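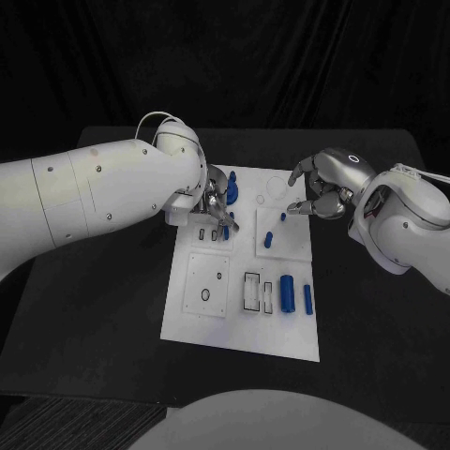
A silver gripper over the board, with the blue pieces close by.

I worked nights for 18 years, and if you'd asked me what I missed most I would have said breakfast with other people. What I should have said was the dark. I'd come home at seven in the morning to a bedroom that faced east, lie down, and watch the sun walk up the wall toward my pillow like it had an appointment.

So I became a curtain person. I know how that sounds! My sister collects teapots and gets less grief about it. But once you've slept badly for a few years you start noticing windows everywhere you go, and what people hang in them, and whether there's that awful bright stripe down the side.

My first attempt was a pair from Jamomo that promised total blackout and turned my room the color of weak tea. After those came foil and masking tape (ugly, very effective, and my landlord had opinions). Then Abundio Meléndez, who worked the same shift I did and always looked suspiciously rested, told me to quit buying curtains that only just covered the glass. "You're dressing the window," he said. "Dress the wall."
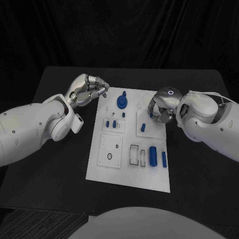

Width is where most of us get cheap, me included. For a window 40 inches across I'd been buying 40 inches of cloth, and it hung there flat as a bedsheet with daylight pouring in around it. Abundio had me buy 80. All that extra fabric has to go somewhere, so it bunches up into folds, and you end up with something like the curtain behind the table in the photo, dark and heavily folded from one side to the other. I went home and hung mine that way, and the first morning I slept until two in the afternoon and woke up with no idea what month it was.

Then you get fussy. I moved the rod up until it nearly touched the ceiling. I bought one of those bent rods that turns back to the wall at each end, and I can't say enough nice things about it, even though I put it up crooked and had to fill four holes.

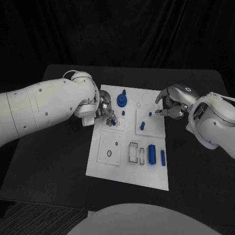 The lining took me longer to figure out. Wenceslao Cuevas, who has a little upholstery shop called Galindo two doors down from my dentist, sewed me a separate one that hooks on behind, so I can take it down in June when the room gets stuffy and wash it without hauling the whole business to the laundromat. He charged me $211 for the lining and the hemming. I winced, paid, and have never once regretted it. He also talked me out of velvet, on account of my cat.

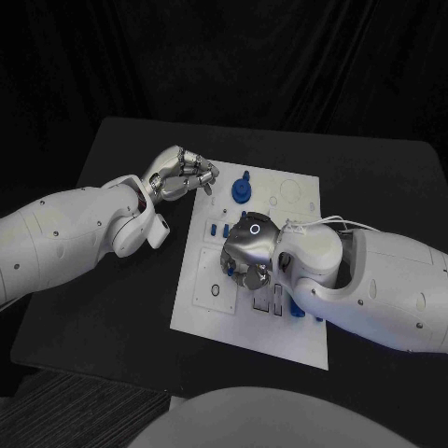
Black fabric in soft folds hangs behind a dark table.

I'm on days now, have been for a while, and I still can't sleep with a streetlight coming in. When I stay with my sister I pack clothespins and a spare blanket. She used to tease me about it, and then last winter the neighbors put in a porch light that could land a plane, and she called to ask what that bent rod was called. It's a wraparound. I told her to measure twice and get the long screws.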